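Ticket 624: Chilled counter at Plilutcombe cutting out and showing the wrong temperature
Site: Plilutcombe café
Unit: Mesent under-counter fridge, two doors
Opened by: Evanthia Bakalis
Priority: Medium
Status: Closed

Reported fault

The under-counter fridge behind the service counter stops cooling for long spells during the morning. The display on the front reads 3 degrees the whole time, but a separate thermometer on the middle shelf read 9 at the worst point. The alarm has not sounded. The unit was serviced in January and no parts were changed then.

Sandwich fillings and milk have been moved to the upright fridge in the kitchen. The under-counter unit is being left switched on with bottled drinks only so that the fault can be looked at.

Checks made on site before calling

Door seals wiped down and checked with a strip of paper. Both doors grip all the way round. Rear vent is clear. Thermostat setting has not been changed. The unit is on its own socket and the plug fuse is the right rating. Switched off at the wall for 40 minutes and back on. It cooled properly for the rest of that day and failed again the next morning.

Reply from Mendoza Refrigeration

Thanks for the detail. A display that holds steady while the cabinet warms up usually points to the sensor or its wiring. Please carry out the steps below in order and add the results to this ticket. If the compressor is too hot to keep a hand near, switch the unit off and ring us.

Step 1. Confirm what is kept on and around the counter

We need to know if anything warm stands on the worktop over the unit, such as a soup kettle or a toaster. Heat from above can upset the left-hand compartment on this model.

Result: Nothing heated is used at this end. The counter is for cold food and drinks, with the Coca-Cola in the clear stepped rack and the sandwich basket to the right of the tray. The soup kettle is at the far end, past the till.
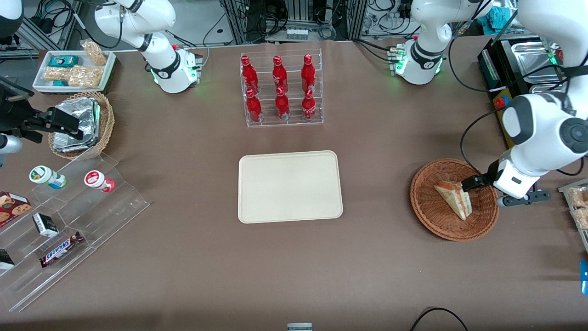 Step 2. Compare the display with a second thermometer

Put the thermometer in a glass of water on the middle shelf, close the doors and leave it overnight. Note both readings before anyone opens the unit.

Result: Display 3, thermometer 4. So it is close enough first thing and drifts later on, once the doors are in use.

Step 3. Open and close each door while watching the display

Open the left door for one minute, close it, then do the same with the right. The figure should rise a little each time.

Result: Left door, no change. Right door, no change. On the third go with the right door the display jumped to 29 and then dropped straight back to 3. The compressor did not start.

Step 4. Look at the sensor lead

Switch off at the wall first. The sensor is clipped to the back panel on the right, behind a white plastic cover held by two screws. Look for a pinched or bare lead.

Result: Cover removed. The lead runs across the corner of the shelf support and the outer sleeve has worn through. Moving it by hand with the power back on made the display flicker. Switched off again and the cover put back.

Reply from Mendoza Refrigeration

That is the fault. The controller was holding an old reading whenever the lead lost contact. Please don't tape it. A new sensor is coming from our Plevville store and the engineer will reroute the lead above the shelf support. Leave the unit off until then.

Engineer's visit, 20th November

Sensor and lead replaced. Lead rerouted and clipped in two places. Shelf support filed smooth at the corner. Controller reset and door test repeated, with the display rising and falling as it should. Alarm tested and working. No charge for labour under the service agreement, sensor charged at list price.

Follow-up from Evanthia Bakalis

Unit ran empty overnight and then a full day with drinks in. Second thermometer stayed within one degree of the display throughout. Milk and fillings are back in. The left door handle is still loose but I will raise that separately. Happy for this one to be closed.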